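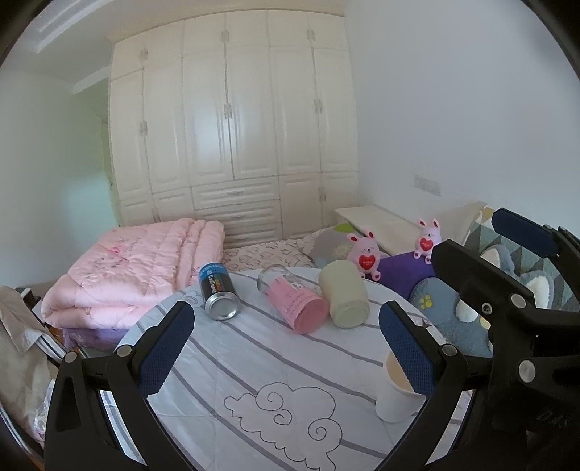 Search this notebook Go

March, by Ottó Pap

Started at four in the afternoon and I'm writing this up late, so forgive the spelling. Today was the first proper day on the Braltlow letters (the open letter calling for the student union to drop its speaker approval rule, plus the reply letter, plus the reply to the reply, which I had managed to forget existed).

Where we are: the first letter has 2913 signatures in the export. Zsófia pulled the comments people left when they signed and got 1730 of them after throwing out the blank ones and the ones that were only a full stop. I had expected far fewer! People really do want to say something when you give them a box.

We're still using the codebook from the Cimerura work, now on version 5, and it mostly holds up. The categories for "objects to the speaker" and "objects to the rule" are fine. The trouble is with people who object to how the other side is talking. On Cimerura that was a tiny group and we lumped it under "tone". With Braltlow it's a big chunk of what I read, and "tone" makes it sound as if they're fussing over manners. A lot of them are saying something much more serious: that they were called a name in public by a person who had never spoken to them, and that they couldn't get an answer when they asked for the evidence. I want a separate code for that. Zsófia wants two, one for "I was accused" and one for "someone I admire was accused", and I think she's probably right, although it means going back over the pilot batch.

The pilot batch was 20 comments, both of us coding blind, then comparing over tea. We agreed on most of them. The ones we split on were nearly all sarcastic. Sample: "So glad the union is protecting me from hearing a retired schoolteacher." I had it as against the rule. Zsófia had it as unclear, on the grounds that we can't hear a voice in a comment box, and she has a point, but come on. We've agreed that obvious sarcasm gets coded by its meaning, with an S next to it so we can pull them all out later and look at them in one go.

Then there's the signature problem. The Drandier form let you sign twice if you used a different capital letter in your email address (why?), so there are doubles in there. I spent an hour on it and fixed the easy ones by making everything lower case. What's left are the people who signed from a college address and then again from a home one. Same name, same comment, different address. I don't want to delete those without a rule written down first, so for now they're marked yellow and left alone. Please don't sort the sheet by color, Zsófia, I know you're tempted.

Also had a long back and forth about whether to keep names at all. The letter was public, people signed it publicly, the list was up on the page for anybody to read. But some of them are first years who may feel very different in ten years' time, and there was one person who asked to be taken off the list and was then mocked for it in the reply letter. I don't like the idea of our spreadsheet being the place where that name lives on. So: names go into the Fülöp folder, locked, with a number for each person, and the working sheet only has the number. I've done the first letter. The reply letter still needs doing.

Something to think about, and I don't have an answer yet. The union officer's statement is quoted in a huge number of comments, but most of the quotes are wrong. They're close, but a word has been swapped, usually for a stronger one. I'd love to trace where the stronger version came from. My guess is a student paper headline, but that's a guess and I haven't looked.

To do:
- split the "tone" code, write up version 6 before anyone codes another comment
- recode the pilot batch
- rule for the double signers
- strip names from the reply letter
- find the original text of the officer's statement, the full thing, with the time it went up
- ask Zsófia where she saved the blank comments, I may want them after all

She's reading the reply to the reply tonight and will put her notes under mine.

Get new notebook entries by email. Enter your address to subscribe. You can unsubscribe at any time.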